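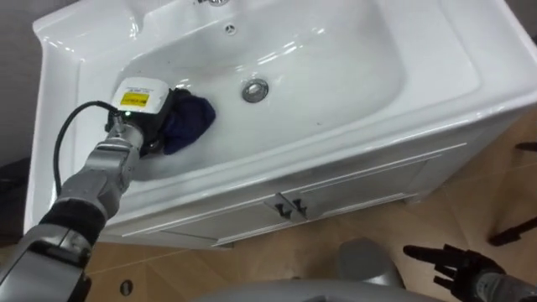

A water test for printed bottle labels checks three parts separately: the face stock, the ink and finish, and the adhesive. Labels for hand soap, bath oil and shampoo spend their lives near a faucet, and a proof that looks right on a desk tells you little about them. Run the test before you approve the print run, on the final container and with the final varnish. You need a supply of tap water, a bowl deep enough to lay a bottle in, and a pale surface that shows any loose color. A white washbasin with a smooth oval bowl and a plug in the floor is well suited to the soak. Wipe off any specks before you fill it, or they will be read as ink later.

Before you start

Ask the printer for labels from the press proof. Digital mockups use other inks and usually another adhesive, so their results do not carry over. Request 13 labels per version: 12 for the test and one kept dry in an envelope as the reference. Write the stock, varnish and adhesive codes on the envelope.

Degrease the empty bottles with isopropyl alcohol and let them dry. Apply the labels by hand with a felt squeegee, working from the center outward. Trapped air will lift in water and give you a false failure. Leave the bottles standing for a full day so that the adhesive can build its bond.

Step 1. Soak

Fill the basin with lukewarm water and lay four bottles flat, weighted so that they stay under. Note the time. Check at one hour and again at four. Look for white haze in the film, lifted corners, and any tint in the water. Uncoated paper will darken when wet. Record it, but fail it only if the color has not come back after overnight drying.

Step 2. Rub

Take four dry bottles. Put a drop of the product itself on a white cotton cloth and rub the darkest printed area with even pressure, 69 strokes in one direction. Repeat on the foil, if there is any. Foil laid over varnish tends to fail at the edges of fine type first, so check the smallest lettering with a loupe. Color on the cloth is a fail. A slight change in gloss is a matter for the client.

Step 3. Wet handling

Fill the last four bottles with product, wet them, and grip them as a user would, with soapy hands. Squeeze and release soft bottles repeatedly. Paper creases here and does not recover – polypropylene or polyethylene film normally does. Dry them and compare with the reference label.

Reading the results

Haze in the film points to the adhesive. Lifted corners point to the label shape or to a curve that is too tight; increase the corner radius before you change the stock. Color in the water or on the cloth means the varnish is missing, too thin or not cured. Send the printer the failed bottle as well as photographs.

On the Wokinero bath oil job, the first version passed the soak and failed the rub. Lucienne Ferrand had the varnish layer extended past the knockout around the logo by 0.5 mm, and the second proof passed. The run was 3000 labels, so the extra proof was a small part of the cost.

File the test sheet with the artwork. If the printer changes any of the three codes, repeat all the steps.

Guides > Labels > Materials and finishes > Water test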